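Cenda winter clothing drive opens Tuesday

The annual winter clothing drive in Cenda opens on Tuesday at the old Dunne shoe store on Main Street, with drop-off hours from 9 a.m. to 6 p.m. It will run through the end of December.

Organizers hope to collect 2,000 items this year. Last winter's drive brought in 1,000 coats, sweaters and pairs of boots, and 527 households in Cenda and neighboring Honov picked up clothing from it.

"We ran out of children's coats in the second week," said Róisín Ó Briain, who is running the drive for the third year. "Adult sizes went slower, but by the end the racks were bare – even the scarves were gone."

The biggest need is for children's coats in sizes 6 to 14, men's work gloves and waterproof boots. Blankets will be taken this year for the first time. Pillows, underwear and used socks will not be accepted.

Clothing should be washed and dried before drop-off. Knitwear is best folded and bagged, as hangers stretch the shoulders. Coats can be left on hangers.

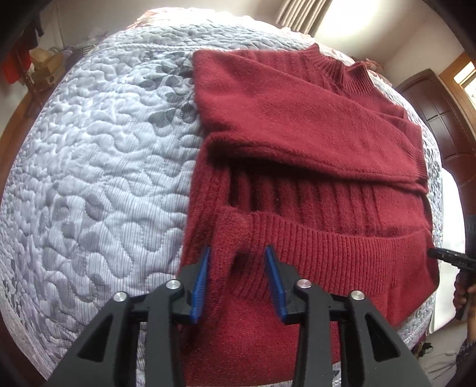
Raditex, the dry cleaner on Mill Road, will clean up to 100 heavy coats free of charge. Those should be handed in at its counter with a note marked "clothing drive."

Pickup for families starts the following week and needs no paperwork. Residents of Honov who cannot get to Cenda can ask for a delivery by calling the town office before noon on weekdays.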